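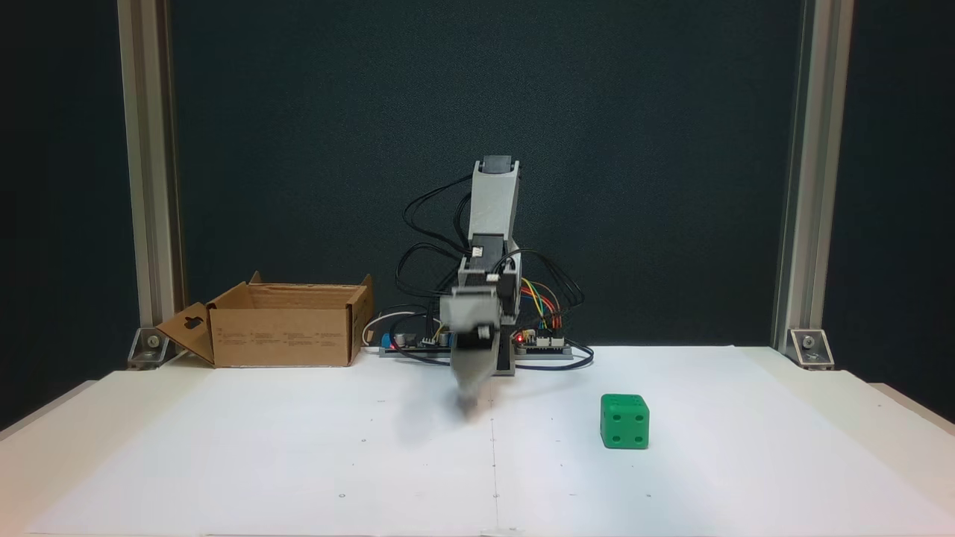
Library > Working Papers > Sleep and Shift Work

Browse Authors Topics Submit Contact

4. What the diaries told us

I'll admit I went into the Jodanwood bakery study expecting to write a short, dull section on naps. Then the diaries came back. We had 197 bakers filling in a page a day, and between them they handed us 3453 usable pages, a lot of them with flour stuck in the fold (my scanner has never been the same). Marta Fedoruk and I split the pile, read everything once without coding it, and only then sat down to argue over categories.

The arguing took most of January. Marta wanted any sleep before the evening meal marked as a nap. I wanted to leave it up to the baker, so if somebody wrote "went to bed," it was bed, even at two in the afternoon. We went with the baker's own word in the end and kept Marta's version as a check. The two codings disagree mostly for people on the earliest shift at the Gromton plant, who tend to sleep in two chunks and call both of them "the night." 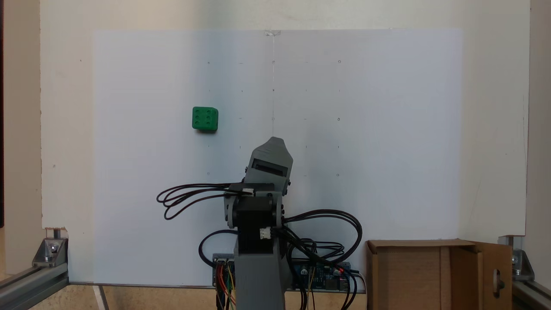

Figure 2. Tabletop setup with one green die, six pips facing up.

4.1 Split sleep and mood

So, those two chunks! Bakers who split their sleep wrote about mood a lot more than the others did, and they wrote about it in a funny sideways manner. They'd say the kids were loud, or the bus was slow, or the radio was playing garbage. We coded 822 of these pages as "displaced complaint," a label I still don't love. Mwanahawa Kaijage, who coded a share of the pages without knowing anyone's shift, thought plenty of them were just true statements about buses, and I can't prove her wrong.

What I can say is that the complaints bunch up on the first day back after time off. By the third day they thin out, even though the bakers are sleeping less by then. I read that as the body grumbling at the switch more than at the lost hours, but our diaries didn't ask about coffee, and they should have.

We also looked at whether having a partner on the same shift made any difference. There were too few such couples to say much, so I've left that table out.

Comments

villanueva_k: Worked nights in a bakery for years and yes, both halves were "the night" to me. Glad you kept the bakers' own words.

Isetti: Did you ask if people slept in the same room for both chunks? My first one was always on the couch.

R. in Gromton: The bus really is slow.

villanueva_k: @Isetti couch for me too, with the dog. Please add coffee to the next diary!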